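Gerlow Road Race Splits
A README for the data set, version 2

Welcome, and thank you for opening the README before opening the spreadsheet. Gerlow Road Race Splits is a collection of finish times and course splits from small road races, mostly 5Ks and 10Ks, with a handful of half marathons that we couldn't bear to leave out. It grew from one runner's habit of saving result sheets, and it has become something we think coaches, race directors and curious back-of-the-pack runners (hello, friends!) can use.

What is in it

The set holds 2,972 finisher records from 39 races. Each row is one runner in one race. If the same person ran four times, there are four rows, and we have made no attempt to link them up. A separate file, races.csv, has one row per race with the distance, the start time, the total climb in feet and a short note about the surface. Please read the notes! The Kruger Hill 10K turns to packed gravel for its last stretch, and the times there look odd until you know that.

The columns in splits.csv

race_id: matches the same column in races.csv
bib: the bib number as worn, kept as text so that leading zeros survive
age_group: ten-year bands, with everyone under 20 placed together
gun_time: seconds from the starting horn to the finish line
chip_time: seconds from start mat to finish mat, blank where there was no start mat
half_split: seconds at the halfway mat, blank where there wasn't one
status: finished, dropped or disqualified

Names, hometowns and exact ages were taken out before the files were put together. We get asked for them now and then, and the answer is still no, with our apologies to the family historians.

How the times were gathered

The larger races were timed with chips and mats, and those results came to us as plain text exports. The smaller ones were timed the old way, with a person at the line pressing a button and another pulling tags off bibs, and those sheets had to be typed in by hand. We typed every hand-timed sheet twice, on separate evenings, and compared the two versions line by line. Where they disagreed we went back to the paper, and where the paper itself was a smudge we left the time blank. A blank is a nuisance, we know — but a made-up time is a good deal worse.

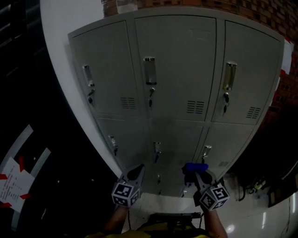 Latov wrote to us after version 1 came out: I love having the half splits, but please warn people about the out-and-back courses. At two of the races I ran, the halfway mat sat a little past the turn, so everybody looks as if they slowed down and then came home like a rocket. I spent a whole evening believing I had run the best negative split of my life.

That note led to a new column in races.csv called mat_offset, which gives the distance in feet between the true halfway point and the mat, wherever the race director could tell us. A positive number means the mat was past halfway. We have not corrected the splits themselves, so you will need to make that adjustment on your own, and we'd suggest keeping the original column next to your corrected one.

Known problems

Half splits are missing for 718 rows. Most of those come from races with only a finish mat, though a few belong to runners whose chips simply didn't register. Gun times in the hand-timed races are rounded to the whole second, so please don't settle any old rivalries with them. Walkers are included wherever the race included them, and they are not marked, so an average pace over a whole race may come out slower than you expect.

Courses were not all certified. The Grarkero Lakeside 5K in particular is thought by nearly everyone who has run it to be short, and we have listed it at its advertised distance.

Using and sharing

You are welcome to use the files for coaching, school projects, club newsletters or plain nosiness. If you publish something, please mention Gerlow Road Race Splits and the version number. If you find a mistake, send us the race_id, the bib and what you think the value should be, along with a scan of the result sheet if you have one.

Version 2 was posted April 1, 2020. The next one will add the March races once their sheets have been typed the second time.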